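Comparing two finger sets on a wrist camera setup

349 views | 27 shares | 2 comments

Before you commit to one finger shape, run both sets through the same short test. I use the Skondberg controller and the Grilau finger pads, but any parallel gripper will do.

1. Mount the first set and zero the opening.
2. Save one pose over the bins and one over a flat cloth with a single small block.
3. Check that both fingertips show in the wrist view at each pose.

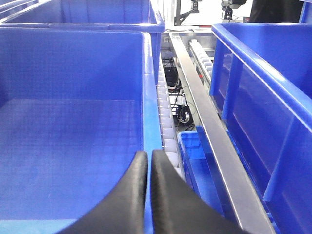
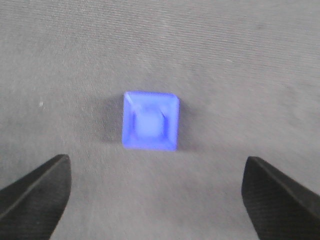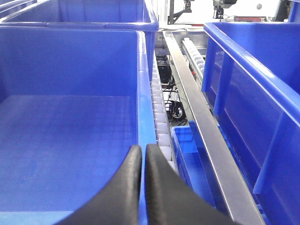 4. Run 116 picks per set. Keep the speed and the lights the same — changing either one spoils the comparison.
5. Log each miss as a slip, a bump or a bad approach. The Iltero log sheet has a column for each.
6. Swap fingers, zero again and repeat.

Do the zero step every time, even if the new set looks the same length. A small offset shows up first on low parts. If bumps go up after a swap, raise the approach height and rerun the set from the start.

Posted 10/11/23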